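Sikberg Hand Gripper, pair
Product no. 2415
Page updated Jul 11, 2018

The Sikberg is a hand-held gripper for recording tasks that a robot arm will later be asked to repeat. The operator holds the grip, closes the jaws on an object and does the job at normal speed. A camera on the tool records the view over the jaws, so the recording is made from the same side the robot will see.

It is sold in pairs, one for each hand. Single units can be ordered as spares.

In the box
2 hand grippers
2 cables
3 sets of jaw pads
Printed setup sheet

Jaws and pads
The jaws are moved by a linkage and stay parallel as they close. They open to 100 mm. Pads are soft and can be changed without tools. For thin items such as spoon handles and chopsticks, take hold near the middle of the handle — the pads wear unevenly if everything is gripped at the tips.

Recording
Recordings are saved by the Utulen software, which must be bought separately. Start both grippers before you pick anything up, and hold still for a moment at the beginning and end of each take. Bad takes can be deleted from the list afterwards. If two people are working at one table, give each gripper its own name in the settings.

Also works with
Ellex wrist mount
Bogdan table stand (left or right hand)

Delivery
Orders placed before noon leave the same day. Pads are not covered by the guarantee.
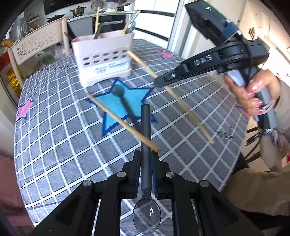

Sorting cutlery at a kitchen table, with a clear-bowled spoon in the jaws and a second hand-held gripper on the right.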